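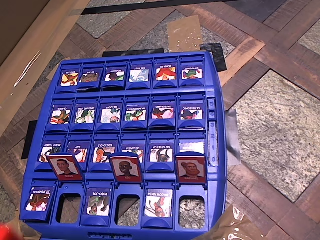

Game night at our place starts at 4 in the afternoon, because by 7 everyone is either starving or crying, and sometimes it's me. We've been in a real flip-and-guess phase since the holidays. You know the kind, where you each have a secret face and you ask yes or no questions until you can narrow it down. Ours is the superhero version on the blue board, and I love it so much more than the plain faces I grew up with! Half the fun is the names. Sir Stretch! Eric Eagle! Bubbles, with her fabulous red hair! My youngest will do anything to end up with Bubbles, which makes her extremely easy to beat, and I have decided not to mention this to her.

We play on the floor. The coffee table is the right height but it's also where everybody's drinks live, and after what happened to the puzzle in December I'm not taking chances.

The big argument in our house is over what counts as a fair question. "Is your person wearing red?" Fine. "Is your person mostly red?" Now we have a problem, because how much is mostly? Two kids can look at the same little card and come up with completely different answers, and then there's shouting. We finally made a rule that if you can see even a tiny bit of the color, the answer is yes. (Ice Light gets dragged into this one a lot, on account of that small spot of red.) My son also likes to ask "would your person be nice to a dog," and I have given up trying to stop him.

I picked up the game at Clurnine, the thrift place next to the old Olum bakery, for 2 dollars. I went in for a lamp. I did not come out with a lamp. I've gotten so picky about secondhand games that I now open the box right there in the aisle and go through every card – I learned that one the hard way with a trivia set that was all questions and no answers.

We keep score on the slider along the edge, first to three wins, and the winner picks dessert. Lately that means the frozen mango bars from Kulkarni every single time. I'm not complaining, I buy two boxes now and hide one behind the peas.

If you have a favorite guessing game for a mixed bunch of ages, leave it in the comments. I'm going back to Clurnine next week and I still need a lamp.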